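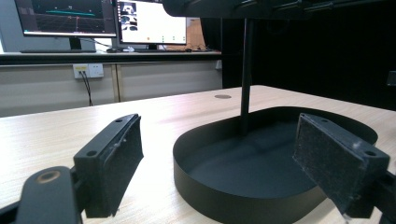
The Skistus fingers open wide over the black oval tray. You can see the fuzz on the pads.

Skistus hand-held gripper kit, reviewed by Tahira Siddiqui
22nd May

I have wanted one of these for ages, and after a long stretch of using it in our shared workshop I'm still grinning every time I pick it up. The Skistus is a hand-held gripper you squeeze yourself, with two chunky black fingers and foam pads on the inner faces. You do a task with it by hand, record the task, and later your arm at home has something to learn from. Mine is the Undis arm I've been building since last July (it has eaten most of my weekends and I regret none of them).

Putting the kit together took one evening. The printed guide is fine up to the pad step, where it shows the old finger shape, so go by the photos on the Drarkbridge page for that part. I put the left finger on backward the first time. Two screws out, two screws in, no harm done!

What I love is how it feels in the hand. The squeeze is light and even, the fingers come together square, and there's no slop at the ends of the travel. I was up to 3,106 recorded grabs last night and my wrist doesn't complain until well past an hour. The first 900 were mostly junk, by the way, all me learning to slow down. If you're starting out, plan on throwing your early ones away.

The pads grip better than I expected from foam. Thin sheet metal, cardboard, smooth plastic - all good. They do pick up lint and scuff, and mine are speckled all over now. A strip of masking tape gets most of the lint off. I'd love to see spare pads in the box, as at the moment you have to order them separately and Drarkbridge takes its time.

Two more gripes. Low, wide things are tricky: coming down on the wall of a tray, you need to keep the fingers nearly upright or one of them lands on the rim. And the matte black plastic shows every fingerprint, if you care about that sort of thing.

I also tried the Malik gripper, which a friend at the workshop swears by. It's lighter and the trigger is lovely, but the fingers flexed on anything heavier than a mug and I ended up redoing 1,229 recordings with the Skistus. For small parts the Malik might still be the better pick.

Would I buy it again? Yes, in a heartbeat. If you have an arm half built on a bench somewhere, this is the most fun you can have while you wait for the rest of the parts. Next job is getting the Undis to set a tray down without a clang.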